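From: Aníbal Apaza
To: Kollby knit care list
Subject: Re: Folding multicolour jacquard without hard creases

On a morning in August, Rengifo wrote:
> I have followed the Clurkley fold for my patterned jumpers (sleeves
> across the back, then the body in thirds) and I keep getting a
> crease straight down the chest. It shows worst where the colour
> changes. Is this the fold or the yarn? Also, do you leave them
> bunched on the bed before folding, or lay them out right away?

Mostly the fold, in my view. Thirds put two lengthwise creases into the front panel, and if the first sleeve goes over too far its edge presses through as a third. Stranded knits have floats behind the pattern, so the fabric is double thickness wherever two yarns are carried, and it takes a set sooner than plain stocking stitch does.

On the second point, a few minutes in a heap does no harm. Overnight is different.
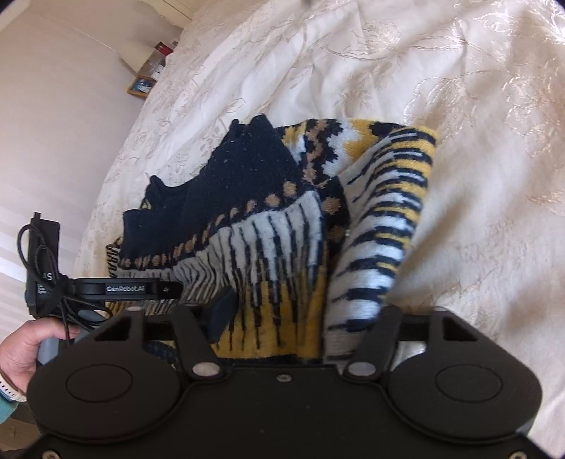
The weight of the upper layers is what matters, along with any sharp bend at the bottom of the pile. I open a jumper out by the shoulders and never by the hem, as ribbing stretches under load and is slow to recover. If a cuff is caught inside the body, reach in and free it before you pull on anything else.

My order of work, for what it is worth:

1. Lay the jumper front side up, neckline away from you. Smooth from the centre out to the side seams with a flat hand.
2. Square the hem.
3. Turn it over, fold each sleeve down along its own side so the two do not cross, then bring the hem up once to the shoulders.

That gives 3 steps and a single crosswise fold. It takes more shelf width than the Clurkley method. My shelf from Josstead holds 8 jumpers in 2 stacks this way, and I would not go higher.

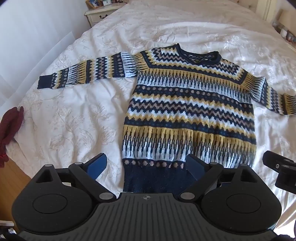
Colour changes are useful as guides when smoothing. Most patterned jumpers have at least one row that ought to run straight from side to side, and you can sight along it before you fold. On a banded one like this I use the row of dots just above the plain hem. The spiked band over it still has ripples on the right side, so that part wants another pass with the hand before the jumper is turned. Check the sleeves against their own bands in the same manner.

If you already have a set crease, hold a steam iron clear of the surface, let the steam through, and leave the jumper flat until it is cool and dry. Do not press. Pressing flattens the stitches and you will see a shiny line in the dark colours.

What width is your shelf, and are you using tissue in the fold? I stopped using it 3 winters ago and have seen no difference.

Aníbal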